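Odovero Double-Wall Shipping Carton, Large
Sold flat, in bundles

Most carton listings promise more than a box can deliver. We have sold packing supplies long enough to be wary of words like "industrial" and "heavy duty", so the Odovero page sticks to what we could check at our own bench.

It is a plain brown corrugated carton with four flaps on top and four on the bottom. There is no printing on the outside apart from the maker's stamp on one bottom flap. The seam is glued, and on the bundles we opened it was straight. A few cartons in the first delivery had a crushed corner, which we blame on the pallet wrap. Check yours when they arrive.

The supplier's sheet talks about "repeated reuse". We are not sure what that means. After 3 trips with books inside, our test carton was still square, but the flap creases had gone soft and we would not have stacked anything on it. If you plan to reuse these, call it a light-duty box from the second trip on.

How it compares

The Kamura carton costs less and is fine for clothes and bedding. Its flaps spring back up while you are trying to load, and that gets old fast. The Ika has hand holes, handy for carrying but no good for anything dusty or loose. The Jiang is the closest match. Some of our customers prefer it, and we can't say they are wrong – the board feels much the same and the price moves up and down.

What we do like about the Odovero is that the flaps fold back and mostly stay back. For a packing station that matters more than another line on the strength chart.

Setting up

Fold the short bottom flaps in first, then the long ones, and run tape along the center seam and partway up each side. One strip is not enough for heavy goods, whatever the leaflet says. Use a table with a clear top for sorting, and keep the open cartons next to it.

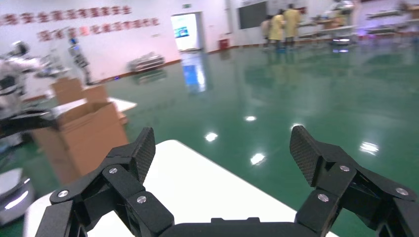

Large cartons with flaps open, beside a white tabletop.

Ordering

Item code: 148
Color: brown
Bundle: 100 cartons, tied flat
Tape: not included
Delivery: curbside only

Smaller bundles come up now and then when we split a damaged pallet. They are sold as is and can't be returned. Full bundles can go back unopened, at your cost.

Store them flat and off the floor. A damp garage will ruin any cardboard, this one included – we don't replace cartons that have been stored wet. Prices go up in December, when freight does.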